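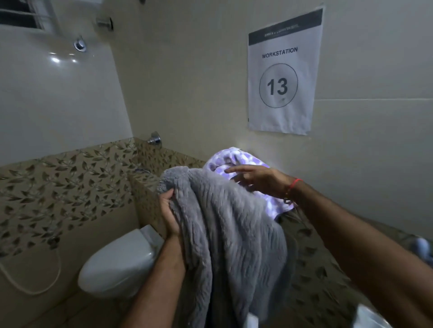

Towel in hand, beside the leafy tiles.

The Great Towel Question, and other notes from the laundry end

Every house has one cupboard that tells the truth about the people living in it. In ours it is the airing cupboard, which I opened last month in search of a pillowcase and closed again with my shoulder. The door has not been quite the same. Neither have I.

The trouble is that towels never leave. Clothes stop fitting, plates get dropped, and books are lent to cousins and never seen again, but a towel simply moves down the ranks. It starts life as a guest towel, spends its middle years as an ordinary one, then goes to the beach, then to the dog, then under the washing machine. We haven't had a dog since we moved to Gustville. We still have the dog's towels.

I mentioned this in the last newsletter and asked, rather lightly I thought, how many towels a household of two people needs. The replies have been coming in ever since and some of them are quite stern. The lowest bid was four, from a reader who signs himself only "Vieira Road" and who I suspect doesn't have visitors. The highest was 64, and that reader wanted it known that she had just had a clear-out.

Kyu-ri Ryu wrote at length, and kindly. She ran the linen room of a seaside guest house for years and her view is that most of us wash towels badly and then blame the towel. Too much powder, far too much softener, and the drum stuffed until it can hardly turn. Softener coats the loops, she says, so the towel feels lovely and dries you about as well as a raincoat. Her advice is to leave it out altogether, use half the powder you think you need, and give each towel a good hard shake before it goes on the line. I have been shaking mine out of the back door and frightening the pigeons. I'm sorry to say she is right.

She is also firm on folding. In thirds lengthways, then in half, then in half again, with the fold facing out so that the shelf looks neat and you can pull one out without the rest coming with it. I had been rolling mine, after seeing it done in a hotel. Kyu-ri says rolling is for people with baskets. We do own a basket, but it has the spare light bulbs in it.

On the matter of grey towels, opinion is split. One camp says they are sensible and hide everything. The other says that is exactly what is wrong with them. I'm with the first camp, having once bought a set in white and spent two years apologising to it.

Then there is the smell. You know the one — the towel seems perfectly clean until it meets your face. Several of you suggested a cup of white vinegar in the wash, and one of you suggested opening a window, which I took personally. A hot wash now and again does help, and so does hanging the thing out flat instead of leaving it in a heap on the side of the bath. I have passed this last tip on to the other member of the household. We await results.

For anyone ready to part with a few, the animal shelter on Vidus Lane takes old towels in any state, as long as they have been washed. They would like bath sheets most of all, and please no flannels, as they have been given more flannels than they can use. The Cilarar charity shop will take the better ones, folded, before noon. I took a bag to each. The cupboard door now shuts, though it makes a noise about it.

I did keep the brown one with the fringe. It was a wedding present, it has never dried anybody, and the aunt who gave it to us still comes to stay in August and likes to see it out.

Next month: saucepan lids, and where they go. If you have a lid that fits nothing you own, please write in and give its width across. I have several pans in need of company.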